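Re: [chores-bench] Are we anywhere near unattended tidying?

On the February thread, a list member wrote:

> The Skavitz summary says their two-arm setup is "ready for household
> pick-up tasks." We pack mixed returns at Gulwood and I have been asked
> whether it would handle a bench at the end of a shift. Bags, cloth,
> boxes, the odd backpack. Is there a number anyone trusts? I don't need
> a demo reel, I need a failure rate and what the failures were.

Short answer: no single number, and I would distrust one if offered. Longer answer follows.

We ran 718 pick-and-place attempts at Holroyd with parallel two-finger grippers, no suction, one policy, no per-object tuning. Objects were split into 34 types. Rigid boxes are close to solved if one side fits the jaw opening. If the box is wider than the opening, the arm has to push it to an edge or use both hands, and the policy picks the wrong option often enough that I would not leave it alone.

Clear plastic bags are the worst class by a distance. Depth returns on the film are noisy, the grasp lands on slack material, and the contents stay where they are while the bag stretches. Thirteen of our types were bagged goods and they account for most of the operator interventions.

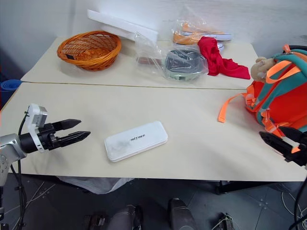
Cloth is better than people expect for plain removal and as bad as people expect for folding. A red cloth bunched over a bag is two problems, as the planner has to decide which layer it is holding before it lifts. Ours does not decide. It lifts and checks afterward.

Backpacks sit in between. The body is too bulky for a two-finger grasp, so the strap is the sensible target, but a strap hanging over a table edge or trailing across a second surface swings once it is loaded. We had 7 strap grasps where the hold was fine and the bag took something else with it. The scoring script counted those as successes until we changed it. Check whether the Skavitz summary scores the same way, because it does not say.

For the Gulwood bench, I would suggest:

1. Log your actual object mix for a week before talking to any vendor.
2. Score the state of the whole table at the end, including things that were not supposed to move.
3. Report interventions separately from failures.
4. Put bagged items in their own column.

If most of your mix is small boxes, a fixed arm with a suction cup will beat anything with fingers and cost less to keep running. If it is mostly bags and cloth, keep the person on the bench for now.

The Bestari people have a bagged-goods set with usable labels. Their clear-film subset is small, but it is the only one I have seen that marks slack material separately from contents. I can send our object list and the revised scoring script off-list. The raw logs will have to wait until I strip the operator notes.

3 replies | 0 shares

Related threads
- Bestari bagged-goods labels: film vs. contents
- Scoring collateral movement on shared tables
- Suction or fingers for mixed returns

Contact the list owner | Back to top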